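Rundura opens its kitchen-table collection to more homes

Plinbridge, March. Rundura has finished the first stage of Stana, its project to teach household robots by collecting examples from people's own homes, and we are thrilled with how it has gone!

Over 11 weeks, people in and near Plinbridge recorded 1,467 short examples of everyday table jobs: picking up fruit, moving it to a plate, putting it back, clearing a space. Each one is done by a person with a hand-held gripper, at their own table, with whatever happens to be on it.
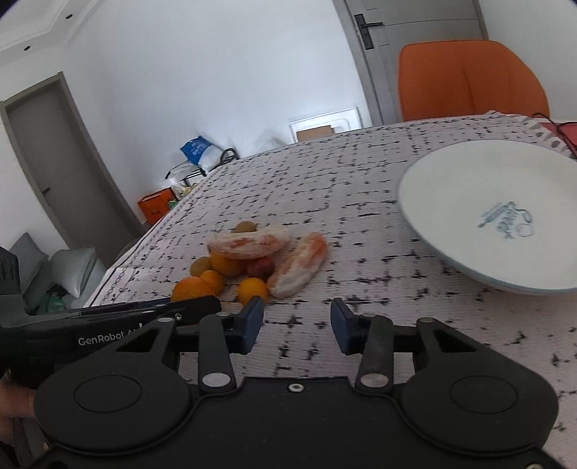

"We used to record everything on one bare bench, and the system learned that bench beautifully," says Viktória Mészáros, who leads Stana. "Put down a patterned cloth and it was lost. Now we have tablecloths, glossy plates, oranges of all sizes, and the difference in our tests is a joy to see."

Taking part needs no technical background. New collectors get a morning's training and are asked to work at their normal pace. Slips and second tries are kept and marked as such, so the system also has examples of how people recover when a grasp goes wrong.

"My favourite recordings are the fiddly ones, where someone has to reach in between two things without knocking either," says Jolanta Tomaszewski, who checks the examples as they come in. "I could watch those all day."

The second stage starts after Easter with 102 homes and adds five new jobs, including folding napkins and stacking bowls. Households in the Maillard area can join for the first time. Places are still open, and collectors are paid for their time.

Contact: the Stana team, Rundura, Plinbridge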